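How I Clean a Slow Bathroom Sink Drain

My bathroom sink had been draining slower and slower since March, and I kept pretending it was fine. It wasn't! I finally gave it a Sunday afternoon, and now I do the same routine every couple of months.

Start with the stopper. Most of them lift straight out, but some (mine, of course) are hooked to a rod under the sink. Put a bucket down first, unscrew the nut on the back of the drainpipe, and slide the rod out an inch or so. Then pull the stopper up and try not to look too closely at what comes with it.

Next, get the hair out. A cheap plastic drain strip works great - push it down, wiggle, pull up slowly, wipe it on a paper towel, and go again until it comes up clean.

Pour in half a cup of baking soda and a cup of white vinegar and leave it for 7 minutes while it fizzes. Flush with hot tap water. I skip boiling water, as it can soften plastic pipe.

Still slow? Take the trap off over your bucket, scrub it with an old bottle brush, and check the washers before you tighten it back up by hand. Run the water and feel all the joints for drips before you put your cleaning stuff back in the cabinet. 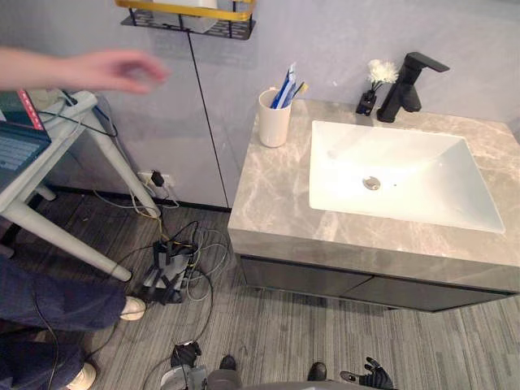
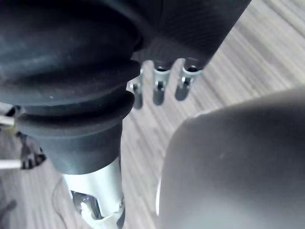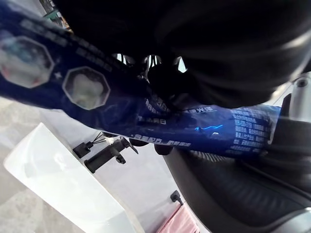 Filed under: Bathroom, Plumbing Basics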